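The Dromari Umbrella, 50 Minimum, Your Logo on Up to 2 Panels

I've been selling imprinted giveaways long enough to have strong feelings about umbrellas, so bear with me! The Dromari is the one I keep sending people back to. It's a full-size stick umbrella with a vented canopy (the wind goes through instead of turning the whole thing inside out), a push-button opener and a soft foam grip. It comes with a matching sleeve and a shoulder strap, and the sleeve can take a small one-color imprint too if you ask when you order.

Canopy colors are navy, black, forest green, burgundy and natural. Natural looks gorgeous with a dark logo – I'd steer you away from it for a construction crew, though.

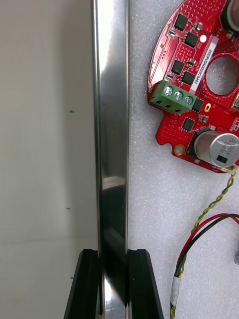 Kanako Wada: We gave the navy ones to our conference speakers in February and I still see them around town. My only complaint is the strap, which could be a couple of inches longer. Would order again.

Fair point on the strap, Kanako, and I've passed it along. If you need more length, ask me for the Zeda strap when you place the order. It clips to the same loops and adds a little to the unit price.

Now, artwork. Please send vector files if you have them. If all you've got is the logo off your website, send that and I'll tell you what it would cost to redraw. Thin lines and tiny taglines don't print well on canopy fabric, so I usually suggest dropping the tagline and letting the logo run bigger. The standard price covers one color in one spot. A second panel is extra, and so is a second color, and yes, you can do both.

You'll get a proof by email before anything is printed. Look at the spelling first, then the phone number! I had a customer approve 251 umbrellas with the old area code on them, and I'd rather not relive that afternoon. 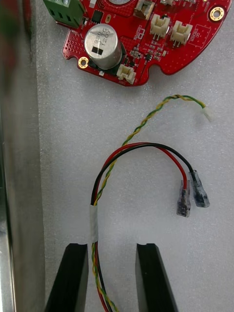
Promotional Products Department – Rainwear & Outdoor

Our biggest Dromari order so far was 1,873 pieces for a home show, split between two colors and shipped to three addresses. So yes, we can split shipments. Each extra address has its own freight charge, and I'll quote that before you commit to anything. Small orders are welcome too, as long as you meet the minimum of 50 (you can mix canopy colors inside that, provided the imprint stays the same).

Samples: I'll mail you a blank one for the cost of postage. Keep it, or send it back if you don't like it. Random samples with somebody else's logo are free while I have them, but you get what you get.

If the Dromari is more umbrella than you want, have a look at the Bedetti. It's a folding model that fits in a tote bag, and it costs less to ship. The imprint area is smaller, so it suits a simple logo. I carry one myself – it lives in my car.

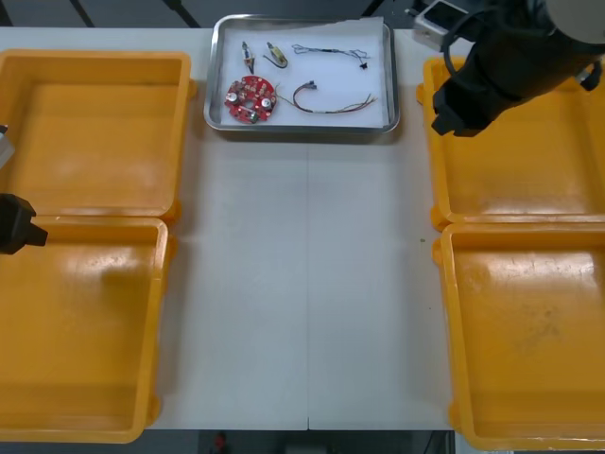
Orange trays and a stainless steel tray on a white table

To order, email me or Ruwan Ranasinghe with your quantity, colors, artwork and the date you need them in hand. Please give us the real date, not the one with extra padding! Rush service depends on how busy the print shop is that week, so ask before you promise anything to your boss.

Prices on this page last updated 29 Oct 2026. Setup charge and freight not included.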